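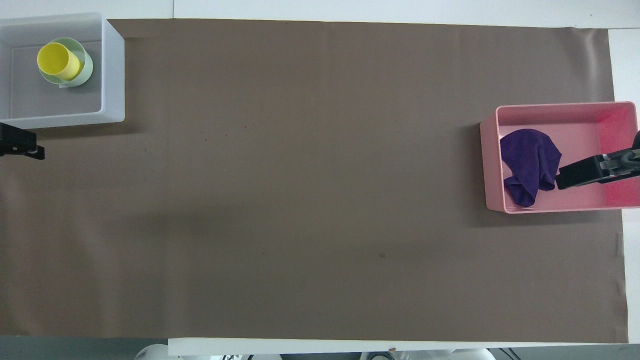
*Two-arm bench, head camera view. Cups in the white bin, cloth in the pink bin.*

# malus-bench

Notes, configs and recordings from a two-arm sorting bench built in a shared workshop. The project is called Malus. I'm Oluwatosin Ekwueme, and I started it in April to find out how much of what people claim for small home-built arms survives contact with a table I put together myself.

Short answer so far: some of it. Read the section on results before you copy anything.

Last edited 21 October 2025.

## What's in the repo

| Folder | Contents |
|---|---|
| `config/` | joint limits, gripper force caps, camera settings |
| `episodes/` | 102 recorded runs, teleoperated |
| `policy/` | training script and one checkpoint |
| `bench/` | table layout and cable notes |
| `logs/` | everything, including the embarrassing ones |

No simulator. I tried one for a few weeks and got very good scores in it. The same settings on the real table closed the gripper on air, so I deleted that branch and I don't miss it.

## The bench

White table, brown paper on top, one bin toward each end. The arms work in from the left and the right, and the camera looks down from the head mount. The paper is there to kill glare. It does that, but it also wrinkles and picks up specks and smudges, and I have not cleaned those out of the recordings. If your model needs a spotless background, this data will make it unhappy, and I'd count that in the data's favor.

The arms came as a Mavarport kit. The grippers are stock apart from new fingertip pads. The mounting arms are bolted to plates cut on the workshop's Rácz saw, which wanders a little, so don't trust the plate drawings to the last fraction. Measure your own.

Power is a secondhand Gavetti supply. It has been fine, though I'd still put a fuse on it.

## Task

Move soft and hard items into a target bin, one at a time. The item set is small:

- plastic cups, single or nested
- pieces of cloth, usually crumpled

Nested cups are treated as one item if they travel together and as a failure if they separate on the way. I went back and forth on this and you may disagree. The labels keep both readings, so you can rescore.

Cloth is harder to judge than it looks. A gripper tip resting against fabric gives nearly the same picture whether it is about to grab, holding, or letting go. I stopped labeling contact from the head camera for that reason. The `grip` field comes from motor current, and it is noisy.

## Results, such as they are

The checkpoint was tested on 30 fresh starts. It finished 20 of them without help. I have seen that kind of number written up elsewhere as "reliable manipulation." I would call it a machine that needs watching.

Things that number does not tell you:

- All starts used the same two bins in nearly the same spots.
- Lighting was even and soft. I haven't tested under a desk lamp or in direct sun.
- I reset the table by hand, and I probably got kinder about it as the evening went on.
- One arm does most of the work while the other waits. Calling this bimanual would be generous — I only say "two-arm."

Training for longer helped up to epoch 200. Past that the loss kept dropping and the arm got worse, mostly at cloth. I have no good explanation, and the ones I was offered in the workshop didn't agree with each other.

## Running it

```
pip install -r requirements.txt
python check_bench.py --config config/table.yaml
python run.py --policy policy/latest.pt --slow
```

Leave `--slow` on until you have watched a full run with a hand near the power switch. `check_bench.py` moves each arm through its range, so clear the bins first. Keep the cables along the bottom edge of the table tied down; a loose one will find an elbow joint.

## Known problems

- Right gripper drifts closed after a long session. Restarting clears it.
- Thin cup rims slip when the pads get dusty.
- The head mount loosens. Check it whenever the camera offset looks odd, and recalibrate before you blame the policy.
- `logs/` has two naming styles. I changed my mind halfway and never fixed the old files.

## Contributing

Failed runs are more useful to me than good ones. Send the config and the raw log along with any video. I won't merge a success rate that comes without its list of starts.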